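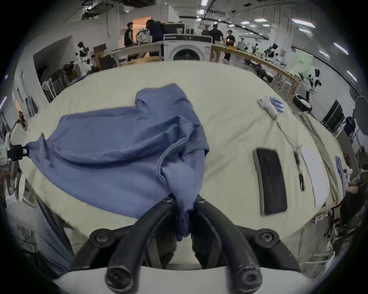
The blue one, on the big table.

Home | Stories | Poems | About | Subscribe

The Blue One

Sabina Pešek had promised her aunt that the blue one would be folded by lunch, and it was now ten minutes past, and there it lay on the cream sheet looking as if somebody had slept in it for a week.

It wasn't the blue of the sea or of school ink. Her aunt called it periwinkle, and said it the way other people say the name of a town they were happy in. In her aunt's case the town was Nollesov, where the blue one had been bought one August from old Šindelář, who kept his shop open late on market days and wrapped everything twice, even socks.

"Start from the shoulders," her aunt had told her on the telephone, "and don't go tugging at it. You've always been a tugger."

So Sabina took a fold between finger and thumb, up near the middle where the cloth had bunched itself into a little hill, and lifted, and waited for the rest to make up its mind. The creases ran every way at once. She laid it down, smoothed it with the flat of her hand – slowly, as you would a cat who hasn't decided about you yet – and took hold of it again a little further along.

She had folded all sorts in her time. She'd once done 30 tablecloths in an afternoon for a wedding at Ilton, and danced at it afterwards in her stockinged feet, and not one of those tablecloths had given her any bother. But they were only tablecloths, and hadn't been to Nollesov.

By the time she had one sleeve lying flat she found she was humming, some tune with a gap in it where the words ought to be, and she thought she might ring her aunt and ask how it went. Then she thought of the other sleeve, and the collar, and put the kettle on instead.

387 shares | 10 comments

We use cookies to remember your reading preferences. Accept | Manage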